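Notes for the Thursday evening talk: what we learned at Drorndale

(Start slowly. Last time I was told I gabbled.)

Evening, everyone. For those who don't know me, I'm Britta Janssen, I was shop steward on the packing side at Drorndale for 11 years, and I was there when Meinecke told us they were moving the work out. So I'm going to talk about the redundancy consultation, mostly the bits we got wrong, and then Jenő is going to do pensions because he understands them and I get cross.

First thing. We heard in October, from a lorry driver. He asked one of the lads where he should be delivering to after Christmas! By the time management called us into the canteen we'd had a full weekend of rumours, and people had already started ringing round for other jobs. If you hear something like that, write it down, with the time and who said it. I didn't, and I spent weeks trying to piece it back together. 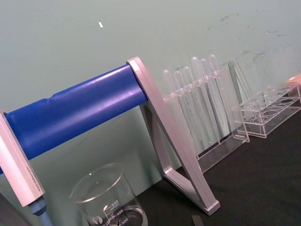
Second thing, the list. They came in with 51 names at risk and a scoring sheet we'd never seen. Attendance counted for far too much, and it caught people who'd been off for operations. Agnese Krūmiņa went through it line by line at her kitchen table and found mistakes in seven of them. (Agnese, wave if you're here.) Seven people scored wrongly, and we'd very nearly nodded it through because the sheet looked so official.

So ask for the scoring early, ask for it in writing, and don't let anyone tell you it's confidential from the person being scored.

(Pause here, sip of water, check if anyone at the back can't hear.)

Third thing, and I do go on about this one, is the agency workers. They'd been with us for years, some of them, and we hadn't got round to signing them up. When it came to the meetings they had no one speaking for them. Yee-man Hsiao stood up in the canteen and said so, and she was right, and it was a horrible silence.

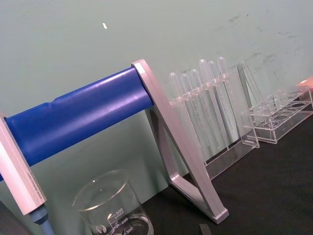
We did a petition as well. Roughly 2000 signatures, mostly from the market and outside the school gates. Did it stop the closure? No. It did get us a second meeting with Meinecke, and the notice period was longer after that meeting than it was before it, so I'd do it again.

(If short of time, skip to the pensions bit. If not, tell the story about Ingeborg and the megaphone.)

Right, Jenő, are you ready? Questions after him, please, and there are leaflets by the door.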